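# Bivico survey settles distance to faint dwarf galaxy Cisneros 12

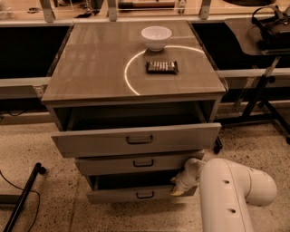 How far away is the galaxy?

The new measurement puts it at 20 million light years, well beyond the group of galaxies it had been assigned to.

The figure comes from a study led by Sarahí Galindo at the Jernport observatory, using images gathered for the Bivico survey over several observing seasons. Cisneros 12 is a small, faint system with little gas and almost no current star formation. It was first noted on survey plates as a smudge near the edge of a nearby galaxy group, and for want of a better value it was given the distance of the group itself. That assumption has been carried from one catalogue to the next.

The difficulty with objects of this kind is that brightness on the sky says little about size or distance. A small galaxy close by and a larger one further off can look much the same. The usual way round this is to find something within the galaxy whose true brightness is known, measure how bright it appears, and work out the distance from the difference between the two.

For the closest galaxies, astronomers often use Cepheids, pulsating stars whose period is tied to their true brightness. Cepheids are young, massive stars, and a galaxy that has stopped forming stars will have few or none. Galindo's group searched the Bivico images for variable sources in Cisneros 12 and found no convincing candidates.

The group turned to the tip of the red giant branch. Old stars of low mass swell and brighten as they use up the hydrogen in their cores. They continue to do so until helium ignites, at which point they fade quite suddenly. The ignition takes place at nearly the same true brightness in all such stars, in particular when they are observed in near-infrared light. If enough red giants in a galaxy are measured and sorted by brightness, the count rises sharply at one value. The position of that step gives the distance.

The sample used here contains 2586 stars. Each was measured in two filters, one in the visible and one in the near infrared, so that the colours of the stars could be used to separate red giants from foreground stars in the Milky Way and from compact background galaxies. A control field of equal area, placed well away from Cisneros 12, was processed in the same way to estimate how many unrelated sources remained after the colour cut.

Crowding was the main source of error. Near the centre of the galaxy the images of individual stars overlap, and two blended stars can be recorded as a single brighter one. This smears the step and tends to pull the distance down. The team left out the innermost region and worked with the outer parts, where the stars are better separated. To test what remained, they added 2000 artificial stars of known brightness to the images in small batches and ran the measurement again on each batch. The recovered values were then used to correct the star counts.

Dust in the Milky Way also dims and reddens the light. The galaxy lies well away from the plane of the Milky Way and the correction is small, but it was applied separately in each filter. Dust within Cisneros 12 itself was taken to be negligible, given the lack of gas.

"The step is clear in the corrected counts and it is in the same place whichever side of the galaxy we use," said Galindo. "The earlier value was an assumption based on position, and it was a fair one at the time. We now have the stars themselves."

The new distance changes several other quantities. Total brightness scales with the square of the distance, so the galaxy is more luminous than listed, and its radius is larger in proportion. It remains a dwarf by any common definition. Its motion along the line of sight, measured some time ago from the shift in its spectral lines, had seemed slightly odd for a member of the group. At the greater distance the speed is close to what the general expansion of the Universe would produce, with only a small remainder.

The loss of group membership raises a separate question. Dwarf galaxies without gas are usually found near larger neighbours, whose gravity and hot outer gas can strip them. Cisneros 12 now appears to have no large galaxy close to it. Nayeli Huerta, who models gas loss in small galaxies and took no part in the study, said that isolated cases are known but uncommon.

"There are a few ways to reach this state," said Huerta. "It may have passed through a group long ago and kept going. It may also have blown out its own gas during an early burst of star formation. The distance alone does not tell you which."

Huerta added that the red giants could help. Their colours depend mainly on the amount of heavier elements they contain, with a weaker dependence on age. A galaxy that lost its gas early should show a narrow spread in colour, while one that went on forming stars for longer should show a wider one. The Bivico data give a first estimate of the spread, but the errors on the faintest stars are too large for a firm result.

Spectra of the brightest giants would be more useful, though at this distance they require long exposures on a large telescope. The group has applied for time with the Prukent spectrograph, which can observe many stars at once through a mask cut to match their positions. If the request is granted, the first exposures would be made in March, when the galaxy is high in the sky for most of the night.

The spectra would also give the speeds of individual stars within the galaxy. From the spread in those speeds the total mass can be estimated, including dark matter. An uneven pattern on one side might point to a past encounter, as would a faint tail of stars. No tail is seen in the present images, although one could lie below the limit of the survey.

The same method is being applied to other faint dwarfs in the Bivico images whose distances have been assigned by position. Galindo said these are being taken in order of image quality, with the least crowded fields first. The star catalogue for Cisneros 12, the artificial star tests and the control field will be released together once the paper has completed review.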